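### 4.2 Baskets at the table and in the market

By the time we reached the third round of household visits in Liscombe, we had grown used to being fed before we were allowed to ask anything, and a good deal of what follows was learned over somebody's lunch. Of the 100 households in the survey, most kept at least one round basket within reach of the kitchen table, and the older respondents could usually tell us who had given it to them - a godmother, a neighbor, once a former landlord.

Dalisay and Macaraeg, in their earlier study of the Panus market, treated serving baskets as a minor branch of the storage trade. We would gently disagree. In our interviews the serving basket had a vocabulary of its own, and people who were quite relaxed about where they kept their onions became very particular about what bread should be passed around in. Remedios Villanueva, who kindly let us sit in her stall for much of January, sorted her stock first by the rim and only then by size. A good rim, she told us, is what the hand remembers.

Material mattered less than we had expected. Only 30 households said they would refuse a basket made of synthetic strands, and several could not say which kind they owned. Shape and weave came up far more often, especially the radiating pattern, with its slanted rows running in from a thick braided border to a flat base (Figure 3).

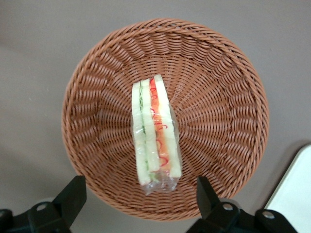
**Figure 3.** Round woven basket with a braided rim, holding a wrapped sandwich.

Everyday use of this sort is poorly covered in the Ocampo inventory, where baskets are listed by maker and width alone. We return to the inventory in Section 5, together with the price records that Cherry Mae Bautista collected from the Panus stalls.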